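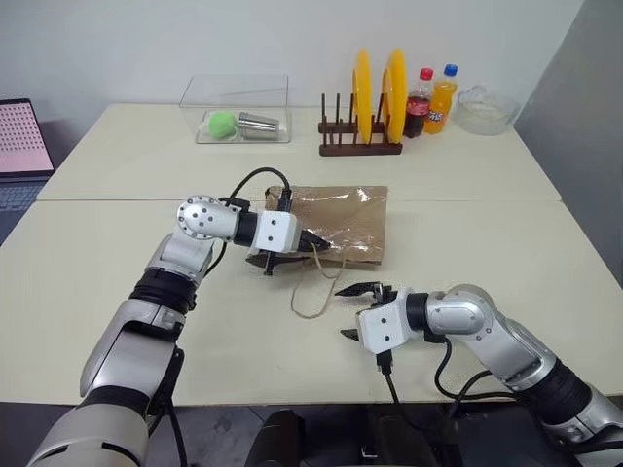 Maionese em saco de papel: relatório de projeto
Unidade curricular de Projeto de Embalagem, 2.º ano
Entregue a 2 de agosto, já com a prorrogação

1. Ponto de partida

O enunciado pedia-nos que escolhêssemos "um gesto quotidiano subestimado" e o estudássemos até deixar de o ser. O nosso grupo escolheu ensacar compras. Houve quem escolhesse abrir latas, e esses tiveram pelo menos direito a uma ferramenta.

A ideia veio da mercearia Guvstead, que trocou os sacos de plástico pelos de papel em dezembro e passou os meses seguintes a ouvir opiniões sobre o assunto. As queixas que recolhemos ao balcão eram de três ordens: o saco não abre, o saco não fica de pé e a asa fica na mão enquanto o resto segue para o passeio. Um cliente queixou-se também do preço do azeite, mas isso saía do âmbito do projeto.

Propusemo-nos responder a uma pergunta modesta: por que ordem, e em que posição, se deve meter um pequeno conjunto de produtos num saco de papel com asa de cordão, sem rasgar a boca e sem amachucar nada. A primeira versão do projeto incluía também desenhar um saco novo. A docente leu-a, perguntou quantas semanas tinha o semestre e deixou-nos tirar as nossas conclusões.

2. Material

Usámos dois modelos de saco. O Jarkley é um saco de kraft com janela transparente, do género que as padarias usam para que se veja o pão e se compre mais um. O Rieger é fechado, sem janela, com uma base de dobra mais larga. Chegam ambos espalmados e é assim que preferem continuar.

O conjunto de teste era composto por um frasco de maionese de apertar, um pacote de massa Manetti, uma embalagem de bolachas e um limão. O limão foi acrescentado na segunda semana, porque rola, e queríamos um adversário à altura. Com tudo lá dentro, o saco pesava 1436 gramas na balança da cozinha do departamento, que também serve para pesar farinha e, a avaliar pelo estado do prato, serviu nesse mesmo dia.

A superfície de trabalho foi uma mesa branca e lisa. Recomendamos a cor a quem fotografe kraft. Não recomendamos a lisura, porque o saco vazio escorrega ao menor pretexto.

3. O problema da boca

Contávamos gastar a maior parte do tempo a discutir pesos e volumes. Gastámo-la a abrir sacos. Um saco espalmado tem as duas faces coladas pelo vinco e pela teimosia, e quem puxa só por uma arrasta o conjunto inteiro pela mesa fora. É preciso levantar primeiro um canto, meter qualquer coisa entre as faces e só depois puxar.

A janela do Jarkley complica o caso. O plástico e o papel não dobram da mesma maneira, e quando se abre o saco à pressa o vinco foge para a linha onde um encontra o outro. Depois disso a boca fica torta para sempre. No Rieger não tivemos esse problema, embora tivéssemos o de não saber, com o saco fechado, onde andava o limão.

Há ainda a asa. O cordão cai para a frente, faz um laço no tampo e espera. Nos primeiros ensaios ficou presa debaixo do próprio saco tantas vezes que passámos a afastá-la antes de tudo o resto. Deixá-la cair para fora, do lado de quem ensaca, foi a solução mais simples e aquela a que chegámos mais tarde.

4. De pé ou deitado

O manual de loja que a Guvstead nos emprestou manda pôr o saco de pé, armá-lo e encher de cima. É um bom conselho para quem tem sacos que se aguentam de pé. Experimentámos o contrário: saco deitado, boca levantada pelo bordo de cima e produto a entrar na horizontal, como pão no forno.

Com a maionese correu melhor do que esperávamos. O frasco é comprido, liso e mais estreito do lado da tampa, e com a tampa à frente encontra a abertura sem precisar de grande folga. Com a base à frente bate no bordo do papel e dobra-o para dentro, e a partir daí está-se a empurrar o saco com um frasco, atividade que também praticámos bastante.

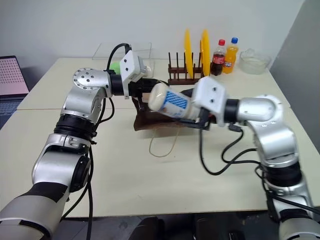 Figura 2. Entrada da maionese na horizontal, com a tampa virada para a boca do saco.

A condição é que a boca se mantenha segura durante toda a manobra. Se se larga o bordo a meio caminho, o papel volta a fechar sobre o que estiver a entrar. Ensaiámos com a boca presa ao centro e presa junto ao canto. Ao centro abre mais, mas faz um bico por cima que atrapalha o pacote de massa. Junto ao canto abre menos e atrapalha toda a gente por igual.

A massa entrou em segundo lugar, encostada ao frasco. As bolachas foram por cima depois de levantado o saco. O limão entrou sempre no fim e acabou sempre no fundo, qualquer que fosse a nossa opinião.

5. A asa, ou a parte triste

Para o ensaio de carga pendurámos os sacos num gancho e fomos juntando peso em pequenas porções de arroz. O pior exemplar do Jarkley cedeu aos 1226 gramas, portanto abaixo do peso do nosso próprio conjunto de compras. O papel rasgou no ponto onde o reforço está colado; o cordão saiu intacto e podia ser usado noutra coisa. Os restantes aguentaram o conjunto completo, com mais ou menos dignidade.

Convém dizer que esse saco já tinha sido aberto e fechado muitas vezes nos ensaios da secção 3. Um saco de loja leva uma vida mais curta. Ainda assim, há clientes que os reutilizam, e a Guvstead incentiva-os a isso num cartaz junto à caixa, com uma folha verde desenhada.

O arroz foi recuperado quase todo.

6. O que propusemos à loja

Entregámos uma folha única, para colar ao lado da caixa, com as instruções seguintes:

- Afastar a asa para fora antes de abrir.
- Levantar um canto e separar as faces até ao fundo.
- Frascos primeiro, deitados, tampa à frente, com a boca segura até ao fim.
- Caixas e pacotes encostados ao frasco.
- Levantar o saco com uma mão por baixo e só então pôr o que é frágil.

A loja pediu que cortássemos uma linha, para caber o horário. Cortámos a da asa, com mágoa.

7. Limitações

Testámos um único formato de frasco. Nada sabemos sobre mostarda. Não testámos sacos molhados, embora seja essa a situação em que toda a gente tem uma história para contar. A amostra do ensaio de carga é pequena, e a balança arredonda segundo critérios seus.

Para um trabalho futuro ficaria a comparação entre asa de cordão e asa plana, e um estudo sério do fundo do Rieger, que tem uma dobra que nenhum de nós conseguiu refazer depois de a desfazer. Guardámos esse exemplar no cacifo do grupo, para quem quiser tentar.

69 partilhas · 2 comentários

Este site utiliza cookies para melhorar a sua experiência de navegação. Ao continuar, aceita a nossa política de privacidade. Aceitar | Gerir preferências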